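13 November 2019
Kundonier bench, bun task, headset sessions

Settled on buns. Lorna wanted blocks again, Demetrio wanted anything that wasn't blocks, and the bakery was nearer than the stockroom. Task as written on the board: pick up bun, put bun in pink bowl, let go. The letting go is where the prose gets thin.

Calibration first, six tries. Hands up, palms in, hold still until the headset agrees that you own hands. It did not think much of mine. Lai-ching got through first time and was gracious about it for up to 400 milliseconds.

Headset on in the first two, buns on the cutting mat in the last two.

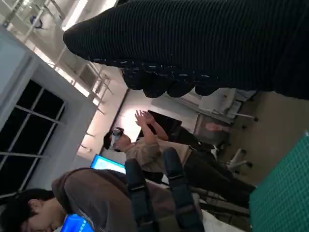
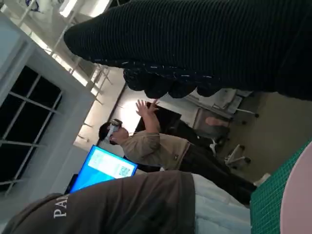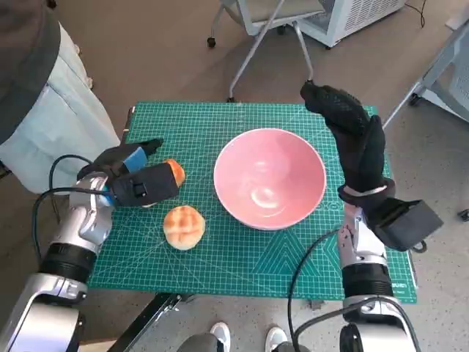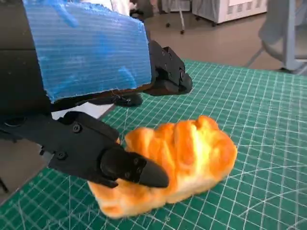 Notes from the runs

39 demos kept. Threw out the ones where the operator talked with their hands, a habit the robot copies faithfully and at length.

Grip: people squeeze far too hard when they can't feel the bun. Rocío's trick is to stop closing as soon as you see the crust move. Works better than the force limit from Requena, which I set last June and no longer trust.

Right hand: when only the left has work to do, operators forget the right one and it drifts up as if it had a question. Either park it in software or tell people to keep the elbow against the ribs. I've tried telling people.

Lag felt worse after lunch. Could be the network, could be lunch. Log file is 529, Sunita has it.

Cables: check the slack before each run, both sides. Demetrio says he did. The bowl says otherwise, but it survived.

To do
Replay the kept demos at half speed, no operator, and see what it does at the rim of the bowl.
Ask Eduvberg about the second headset strap.
Buy more buns. Label them NOT LUNCH in bigger letters.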